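Relatório de progresso — Oficina de encadernação e restauro de livros da Biblioteca de Nurnham

À Fundação Papadakis, ao cuidado de Polyxeni Papadakis

Período: março a junho

Escrevo com muito gosto este segundo relatório, porque o trimestre correu melhor do que eu esperava! A oficina está aberta todas as quartas-feiras a partir das 18h e as 24 vagas do curso de iniciação ficaram preenchidas logo na primeira semana. Tivemos de abrir lista de espera, coisa que nunca nos tinha acontecido.

Acervo local

Já concluímos o restauro de cerca de 50 volumes da coleção Drelura, quase todos livros de contas e registos paroquiais com as lombadas soltas. Os cadernos foram recosidos à mão com linha de linho e, nos casos mais frágeis, reforçámos as dobras com papel japonês — um trabalho lento, mas que os alunos do segundo nível agarraram com um entusiasmo contagiante. Ficam por tratar 10 volumes com danos de humidade, que preferimos deixar para o verão, quando o ar da cave está mais seco.

A cola de amido que preparamos na oficina continua a dar bons resultados. Experimentámos também uma metilcelulose mais espessa para limpar restos de cola animal nas lombadas, e vamos adotá-la.

Espaço e equipamento

A superfície branca de trabalho está assente numa mesa com rebordos de madeira clara, e o chão à volta é liso e cinzento.
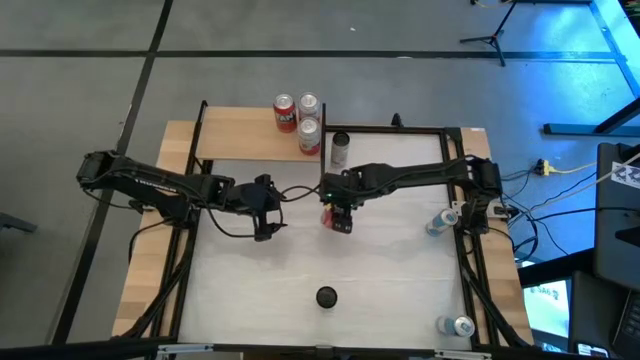
Despesas

A verba de materiais foi gasta quase toda em papel, linha e tela de encadernação. A prensa encomendada à Workard chegou com duas semanas de atraso, mas dentro do preço combinado. Sobrou um pequeno saldo na rubrica de transportes, que pedimos autorização para passar para a compra de cartão neutro.

Próximos passos

Em setembro arranca o módulo de douração (o mais pedido de todos!) e queremos montar uma pequena exposição no átrio, com alguns dos livros da coleção abertos ao lado das fichas de tratamento. Falta fechar a data com a direção da biblioteca. Envio o orçamento das vitrinas assim que o receber.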